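Subject: Re: Gripper spend before April
From: Panagiotis Yordanov
Date: 23 September 2023

On the budget for the two-arm cell, the Nikum quote came back at 2,347 for a pair of grippers, fingers included. Printing our own bodies again runs about 600 in material and screws, plus bench time I haven't costed. Vusero has not answered.

The handover task with the safety glasses is what I'd size the purchase on. Clear plastic, thin temples, two grippers working close together over the mat.
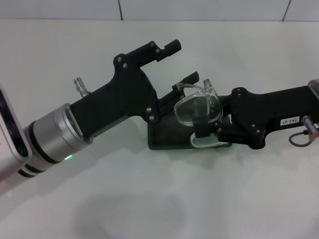 Mbwambo wrote:

> I would not buy the pair yet. Get one, put it on the right arm, and keep
> the printed one on the left until we know how the fingers wear. Also, is
> the mat in the budget? The last sheet left it out, along with the
> spare cables.

One is fine with me, but Nikum wants 12 weeks either way and I don't want to order twice. The mat and cables are now on their own line, capped at 100. If the second gripper slips past April it comes out of next year's money.

Please send changes to the sheet to me and not to the list.

Panagiotis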